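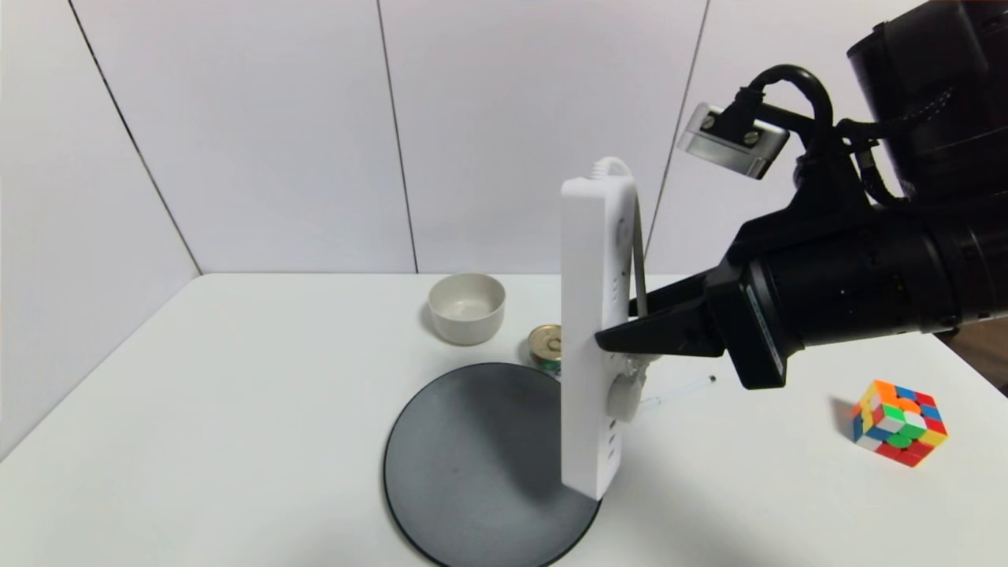 Pantalla portátil Cestska 344 para proyecciones y festivales de cine

La Cestska 344 es una pantalla de proyección con bastidor plegable, pensada para salas sin equipamiento fijo: centros culturales, gimnasios escolares, patios y carpas. El lienzo blanco mate tiene 344 cm de base y formato 16:9. Se sujeta al marco con corchetes a presión, también en las esquinas.

El marco es de aluminio y se pliega por tramos. Dos personas lo montan en el suelo, colocan el lienzo y después levantan el conjunto sobre las patas. La altura del borde inferior se regula desde 80 cm, en 4 posiciones. Para uso en exterior hay que poner los tensores y las piquetas incluidos, y desmontar la pantalla si se levanta viento.
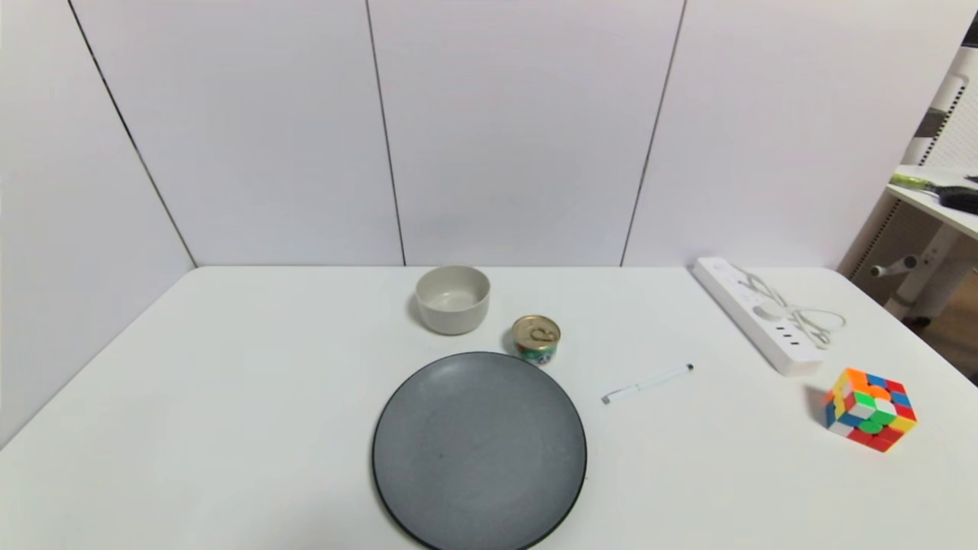

Texto: Redacción del catálogo Bitthorpe
Sección: Cine y proyección

Contenido de la caja
Marco plegable de aluminio
Lienzo frontal blanco mate con ribete negro
Dos patas regulables
Juego de tensores y piquetas
Bolsa de transporte con ruedas

El lienzo de retroproyección (ref. Quartey 104) se vende aparte y usa los mismos corchetes. Es el indicado cuando el proyector no puede quedar entre el público, por ejemplo en pases al aire libre con sillas hasta la primera fila. No debe guardarse doblado junto al lienzo frontal: los dos materiales se marcan.

La falda negra y las cortinas laterales Norkaddale también son opcionales. Tapan las patas y el cableado, y dejan sitio detrás para los altavoces. Con la falda puesta, el borde inferior debe quedar en la posición más baja.

Limpieza: paño suave, agua templada y jabón neutro. No usar alcohol ni limpiacristales. Dejar secar el lienzo extendido antes de enrollarlo.

Alquiler y venta
La pantalla se puede comprar o alquilar por sesión, por fin de semana o por festival completo. Los alquileres de fin de semana se recogen el viernes por la tarde. En mayo conviene reservar con antelación. El transporte y el montaje se presupuestan según la distancia y el horario de la proyección. El proyector no está incluido en ninguna de las modalidades.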